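Workshop course, handout 3: Building the hand-held gripper

Last updated: August

In the previous handout we printed the mounting blocks and cleaned the screw holes. Now we put the jaws on and take the tool to a table. Please bring your own blocks, also if they are not perfect. Mine from the first print were a little bent and I still use them.

Parts for each person: two mounting blocks, two angled jaws, two ribbed pads, screws in the Cimov bag, and one small hex key. The Fuchs keys are on the wall and must go back to the wall.

Order of assembly. First glue the pad to the inner face of the jaw, and only then screw the jaw to the block. If you do it in the other order, the block is in the way of your thumb and the pad goes on crooked. Press the pad for 3 minutes. The ridges of the left pad and the right pad should run in the same direction. Tighten the screws by hand until they stop, then a quarter turn more. The plastic forgives one mistake, but it does not forgive two.

Check the opening before you close the body. Both fingers must move together from the trigger. When one finger is late, the cable on that side is too long, and you shorten it by one notch at the end piece.
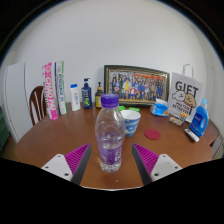
Kvido Ševčík
Workshop instructor, Gosov

The first object to practice with is a water bottle. It stands well on its own, and you can bring the open fingers to both sides of it without touching the table. Come slowly, stop when the bottle is between the pads, and look if the distance is the same left and right. A paper cup close behind the bottle makes the exercise more difficult, so you learn to watch also what is after the object. Do not clear the table for this. At home the things are standing near to each other, and the tool must work at home.

For a clear bottle, look at the cap and the label to judge the position. The transparent part is confusing for the eye, and for the camera too.

Exercise A. Approach the bottle 11 times and close the fingers only on the last approach. Write down each time when you touched something by accident.

Exercise B. Grip below the shoulders, lift by the width of one finger, put down. Repeat with the bottle full and with the bottle almost empty.

Exercise C. The same with an empty paper cup. Here the trigger should be pulled very softly. Shanthi Majumder wrote a good note about the softer spring from Osomard, and it is in the shared folder. I recommend to read it before you change the spring.

If a pad comes off, remove all old glue before you try again. Six of the pads in the last group came off for this reason.

Next time: calibration of the opening width, page 37 in the reader.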